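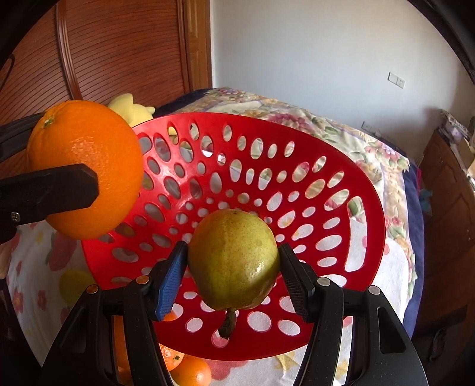
4 min read

I sold my big zoom in September and I still haven't told my sister, who went halves on it with me for my birthday. Imelda, if you're reading this, I'll buy you dinner!

It was a lovely lens. Sharp corner to corner, fast focus, weather seals, the whole deal. It also weighed about as much as a small dog, and for the last year and a half it mostly lived in the hall closet next to the vacuum. I'd pick up the bag on the way out, feel the pull on my shoulder, and put it right back down.

What finally did it was a walk out to Nisbet with Sheena Geddes and a few others from our Wednesday group. Sheena has been shooting with one manual focus 50mm for as long as I've known her (it's older than both of us and there's a dent in the filter ring that she got on a ferry). I had the zoom, a flash I never took out, a spare body and two filters. By lunch I'd taken 157 pictures. She had taken 20.

We went through them later at Ailsa Baird's kitchen table, on Ailsa's laptop, and I'm not going to pretend it was a contest. I had maybe four I liked. She had seven. Seven out of 20, and a couple of those I'd have hung on my own wall. Mine were fine, and they all looked like somebody standing in a parking lot and twisting a ring, because that was pretty much how I'd spent the morning.

So I borrowed a 50 from Marlene Damasceno, who has a whole drawer of old glass and lends it out like library books. No autofocus, no electronic contacts, a focus ring that turns so slowly you could read a magazine on the way to infinity. I told her I'd have it back in a couple of weeks. That was a while ago (sorry, Marlene).

The first few days were awful. I missed everything. My neighbor's kid on a bike, blurry. The heron down by the Zuvbridge lock, blurry, and then gone. I had focus peaking turned on and I was chasing those little shimmery red edges all over the screen and never really looking at what was in front of me. Misaki Maruyama told me to switch the peaking off and just use magnification, and to guess the distance before I brought the camera up. Set it to ten feet, walk until you're ten feet away. I grumbled, and then I tried it, and it's how I work now.

I also stopped shooting wide open all the time. I know, I know – what's the point of an f/1.4 lens if you don't use f/1.4? But my hit rate at f/5.6 is so much better, and I've found I like a background you can make out. There's a picture of my dad in his garage with all his coffee cans of screws behind him, and at f/1.4 those cans would have been mush. The cans are half the reason I like it!

Things I miss: anything wide. Indoors with a 50 I'm forever backing into bookshelves. I miss it for birthdays too, when there are six people jammed on one side of a table and you need all of them in. For Thanksgiving I'll probably borrow something at 28 and not feel bad about it.

Things I don't miss: the bag. I got a little Studunus sling that holds the camera, a spare battery and a granola bar, and that's me out the door. I've gone out more evenings this fall than in the whole year before, even if it's only down to the mailbox and back the long way, past the tire place with the good neon.

A few people have asked what to buy if they want to try this. Please don't buy anything yet. Tape your zoom at one focal length for a week and see if you get annoyed or interested. If you do end up wanting a manual lens, check the aperture blades for oil and turn the focus ring all the way both directions before you hand over money. The adapter matters more than I expected. My first one was a no-name thing with a wobble in it that made me crazy, and I replaced it with an Udden, which is snug and cost me 122 dollars. Yes, for a metal tube. I'm still a little sore about it.

I do have to give Marlene her lens back at some point. She mentioned there's a 35 in the same drawer with a sticky ring, and I've already cleared a spot for it on the shelf.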